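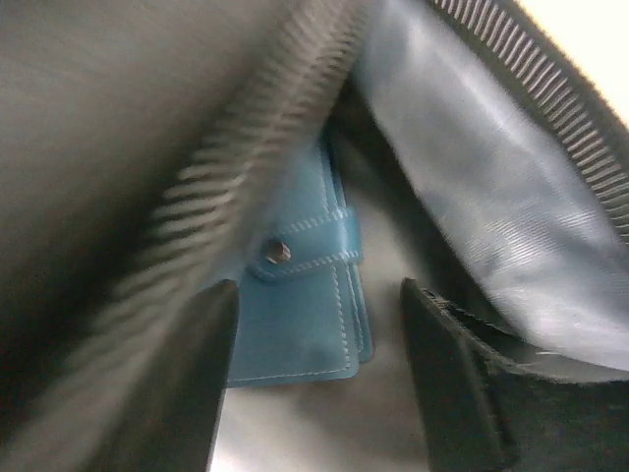

Photo: Sirkby Bag Repair

About Sirkby

Sirkby is a repair shop for bags. We fix zippers, linings, straps and seams on backpacks, handbags, travel bags and work bags. We also sew a small line of our own, which is sold at the counter and nowhere else.

The shop opened in October, 11 years ago, in the back half of a shoe store on Flarnard Street. When the shoe store closed we took over the whole floor. The old shelves are still up and now hold the finished repairs, sorted by pickup day.

What we work on

Most of what comes in is zippers. A dark gray bag with a long opening, like the one at the top of this page, has zipper teeth running down both sides, and the whole length has to line up for the bag to close. Sometimes a new slider is enough. If teeth are missing we replace the full zipper, and that means opening the seam where the lining is caught in with it.

Linings are the second most common job. We like pale ones. A silvery lining lets you find a wallet at the bottom of the bag without taking everything else out first, even a small blue one. If your lining is torn in one place we will patch it. If it is worn thin all over we will tell you so and quote for a new one.

We do small leather goods too. Stitching on wallets and card holders is redone by hand, in a matching thread or a contrast color if you prefer. White on blue is a popular choice.

We do not repair hard-shell suitcases or wheels. Try Godinho Luggage, two blocks down.

How we work

There are 6 of us, four at the machines and two at the counter. We handle 600 repairs in a normal year. Standard turnaround is 16 days – longer before the summer holidays. Every bag gets a paper tag with your name, the job and the price agreed. If we open it up and find more wrong, we call before doing anything else.

Please empty your bag before you drop it off, including the inside pockets. Anything we find goes in an envelope stapled to the tag.

Our own bags

The Pitard is a plain shoulder bag with a full-length zipper and a light lining. It comes in one size. Repairs to the zipper are free for as long as you own it – just bring the bag in.

Page last updated 20 November 2022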